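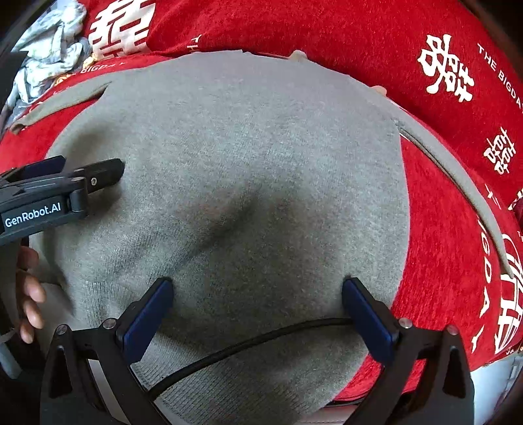 Grey sweater spread on the red blanket, two hand-held grippers, jaws open.

Handout 6: Folding a Sweater with Two Grippers
Robotics Project Course, Uvcombe
March 19, 2022

This handout covers the sweater task. Read it before your lab slot and bring a copy with you. The towel task from Handout 5 must be signed off first.

1. What the task is

One person works both grippers. The sweater starts spread out on the bedding and ends as a folded rectangle with both sleeves inside. Your recordings go into the class set, which is used later to train the folding policy for the Nevberg arm. A recording that a person could follow easily is usually one the policy can learn from. Jerky or hesitant motion causes trouble in training even when the final fold looks good.

2. Why a sweater on a patterned blanket

The towel was one color on a plain table, and most teams got good results from a simple edge finder. Knitwear is harder. The cloth stretches when pulled, the sleeves move separately from the body, and a fold line in soft knit can look much the same as a shadow. In the picture there is a diagonal fold running from the center toward the lower left, and there are broad shadows over the same part of the sweater. Your code from the towel task will probably confuse the two.

The blanket adds large white characters and English lettering. These have much stronger edges than the hem does. Do not swap it for a plain one to get cleaner output.

3. Order of work

Start with the sweater spread nearly flat. Small wrinkles are fine and should be left in.
Fold the left sleeve across the body. Grip at the cuff, lift, carry, lower, release.
Fold the right sleeve the same way.
Take the ribbed hem with both grippers, one near each side, and bring it up to the shoulders.
Fold once more, side to side.
Open both jaws and hold still for 3 seconds before you stop recording.

Grip the knit with the blue pads and keep the metal pins clear of it. If the jaws pick up the blanket along with the sweater, let go and try again in the same recording. Mark the retry in the log. Keep the cable slack enough that it does not drag on the cloth when you lift.

4. Files

Upload to the Kavovus server under your team folder. The class set holds 317 recordings so far, and 140 of them are towels. Each upload needs the video, the gripper width file and the log. Uploads with a missing width file are rejected automatically and do not count toward your total.

5. What to hand in

Each team hands in 6 complete recordings and a short write-up. The write-up should answer the following:

Where did the edge finder fail, and on which part of the sweater?
Which grip slipped most often, the cuff or the hem?
How did you tell a fold from a shadow, and would the same rule work under the lamp in the Crăciun lab?

One page is enough. Include at least one still from your own recordings with the detected edges drawn on it.

6. Grading

Recordings count for half the mark and the write-up for the other half. Retries do not lower the grade if they are logged. Speed is not graded. Late uploads are accepted until the server is cleared for the next task, after which the folder is read-only.

The sleeve task in Handout 7 uses the same file layout, so keep your scripts.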